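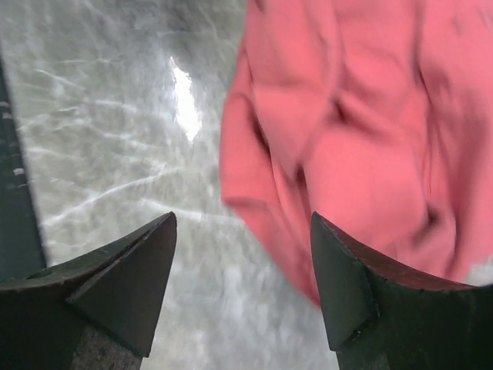 Gripper comes down beside the cloth, not on it
Posted by Su-chen Siu, 10th October

Our class project is a cloth-picking arm. Wrist camera, two-finger gripper, gray marbled tabletop, one pink cloth. The detector draws its box too far left, so the fingers come down with the cloth over by the right one. I have 266 labeled stills. In most of the misses there is a bright glare spot on the table next to the cloth. Is this a labeling problem or a lighting problem? The report is due in October and I can't relabel everything.

Gráinne Ó Riain
Lighting first. A hard white patch against the edge of the cloth can get pulled into the box. Lock exposure and white balance — auto exposure will shift every time the arm moves — and put a diffuser over the lamp. Then rerun 65 of the stills' poses and compare the box centers. If the offset stays, check your hand-eye calibration. A constant error in one direction is usually that. Also log the error in the gripper frame. In the table frame it changes with wrist angle and you will miss the pattern.

Jonwood
Just use a plain black mat. We did that for our club arm and it worked fine.

Fang
The mat helps with glare, but dark fingers on a black mat are hard to segment. Use matte blue or green.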